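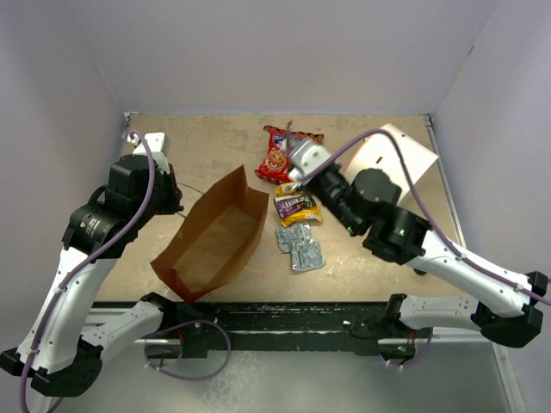 Tabletop with two arms, snack packages, a paper bag and a white box.

Fedano

Small Android library for saving form drafts while the user types. Comes with one sample app (Skosemora). Kotlin, should work fine from Java too but I only tried it briefly.

Status: usable, not finished. API will change before 1.0. Pin your version.

What it does

Watches the text fields you register, waits until typing stops, writes a draft to local storage. On rotation, a phone call or the app getting killed in the background, the draft comes back when the screen is opened again. No network, no account, no background service.

Default wait is 700 ms after the last keystroke. Change it with draftDelay if your form is heavy. Going very low makes scrolling choppy on older phones.

Requirements

Android Studio, any recent version
A phone or tablet with USB debugging on, emulator is ok for most of it
JDK 18 for building from source

Setup

Clone the repo, open the root folder (not the sample folder, Gradle gets confused). Let it sync. First sync is slow.
Pick the skosemora run configuration and hit Run.
To use it in your own app, add the fedano module to settings.gradle and then as a dependency in your app module.

Basic use

Call Fedano.attach(this) in onCreate, after setContentView. Register each field by its view id. Call Fedano.clear() once the form is submitted, otherwise the old draft shows up again next time and people get confused.

Password fields are skipped. Don't try to force it, there is a check and it throws.

Storage

Drafts go in the app's private folder, one small file per screen. Format is plain JSON. Old format from the Jatent days is still read but never written. Migration happens on first open, there's 2 versions of the old format and both are handled.

Known problems

Fields inside a RecyclerView lose there draft if the row is recycled before the delay runs out. Workaround: call flush() in onViewRecycled.
Spinners restore the position and not the value, so if your list changed order you get the wrong item.
Split screen on tablets sometimes fires restore twice. Harmless but you'll see it in the log.

Tests

Run gradlew test. 59 unit tests, should all pass. The UI tests need a real device with animations turned off, otherwise they are flaky. Have not looked at why.

Contributing

Issues first please, then a pull request. Keep them small. Dörte Sperling reviews most of the storage code, I do the rest, usually on Tuesday evenings so dont expect a same day answer.

TODO

Compose support (started, branch solanki)
Encrypted drafts
Proper docs for the custom field adapters, for now read the one in the sample app

License

MIT, see LICENSE file.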